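Corbeille en osier

La corbeille en osier est un panier bas et ouvert, sans anse ni couvercle, qu'on pose sur une table ou une étagère pour y mettre le pain, les fruits, le courrier, les clés — chez moi, un peu tout ça à la fois. On la confond souvent avec la manne, plus grande et plus profonde, et j'avoue que j'ai longtemps fait pareil !

Le modèle rectangulaire est mon préféré, il se range tellement mieux que le rond. Ses parois s'évasent en général vers le haut, ce qui permet d'empiler plusieurs corbeilles vides.
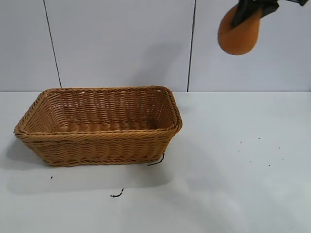

Corbeille rectangulaire à bord torsadé. Source : fonds Vakulenko

Pour la fabrication, on commence par le fond, puis on monte les parois rang après rang en serrant bien les brins. La bordure vient à la fin (mon moment favori) : torsadée, elle forme un bourrelet arrondi, parfois doublé d'une seconde torsade juste en dessous. L'atelier Tranetti, où j'ai appris, en ajoutait une troisième au pied.

Côté entretien, un pinceau sec entre les brins et un chiffon à peine humide le lundi, ça me suffit. Évitez le radiateur, l'osier y devient cassant.

Voir aussi : Manne, Vannerie de Seltov, Rotin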